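**Wanted: pairs of hands for the kitchen table project (February intake)**

We're the student robotics club at Gurnmont, and we're looking for new people to join Suvarna, our project on teaching robots to handle ordinary kitchen things. You don't need to have built a robot. You don't need to code. If you can pass a bowl across a table without dropping it, you can be useful in your very first session, and we'd love to have you!

Suvarna began as Jayanthi Unnithan's second-year project and got too big for one person. The idea is simple enough to say: people do small household jobs while holding grippers, the cameras on the grippers record what happens, and the coding half of the club uses those recordings to train an arm. We have 2618 recordings so far. Most of them were made by 4 people who all grip things in much the same way, and it shows in the results. The arm has picked up our bad habits. It needs to learn from left-handers, fast people, fussy people, people who cook every night and people who live on toast.
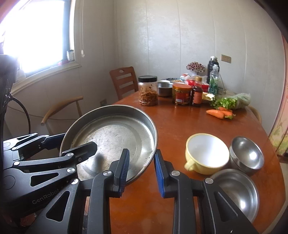
Two-handed work is the focus this term, and it's the part we're most excited about. One gripper on its own can manage a carrot quite happily. Wide, shallow things are another matter, and we want lots more practice with the sort of job where a big round metal pan has to be tilted up off the table with a gripper at either side of it, the mug and the steel bowls waiting next to it. You have to think about both hands at once, keep the rim between the jaws and resist the urge to put everything down and just use your fingers. Kavitha Subramaniam, who leads the recording sessions, can talk about rims for a very long time. Ask her about thin rolled ones if you have an evening free.

**What you'd be doing**

- Recording short kitchen tasks: moving, stacking, tilting, sorting, putting away
- Swapping places with your partner so we get both sides of each job
- Writing a line or two in the log after each go, including the ones that went wrong (please don't delete those, they're some of the best material we have)
- If you fancy it, helping to label recordings in Wirer, our home-made labelling program. It's a bit clunky but we're fond of it

Each session lasts two hours, starting at 6 pm, with a proper break in the middle. We ask for one session a week until the end of term. If you have exams or a placement coming up, say so on the form and we'll work round it.

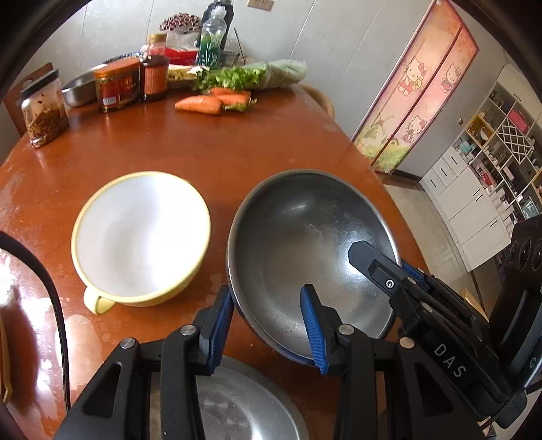

There are 12 places. We had 167 names on the interest list at the freshers' fair, so if you signed up there and are still keen, please apply again, as that list was only for the newsletter. Students from any department and any year are welcome, and so are staff. Last year's best recordings came from a music student and somebody from the library!

**What you'd get**

A small thank-you payment per session (the money comes from Findance, who sponsor the club), your name on the project poster if you'd like it there, and first pick of places in the autumn programming class. You'd also be in the room when we try the newly trained arm on a task you recorded yourself. Watching it have a go at your way of moving a bowl is a lovely, slightly strange feeling.

**Worth knowing before you apply**

The grippers can get tiring, so tell us about any wrist or shoulder trouble and we'll plan shorter turns. You can sit or stand. Tie back long hair and leave bracelets at home. The cameras point at the table, but they can catch voices and the odd elbow, and you'll be given a consent form to read before anything is recorded.

**How to apply**

Fill in the short form on the club page and put "Suvarna" in the first box. Tell us which hand you write with, which evenings you can do, and one kitchen job you think a robot would find hard. Jayanthi reads every answer to that last one, and two of this term's tasks came straight from the forms. Questions can go to Kavitha through the same page, or drop in during any club evening and try the grippers first.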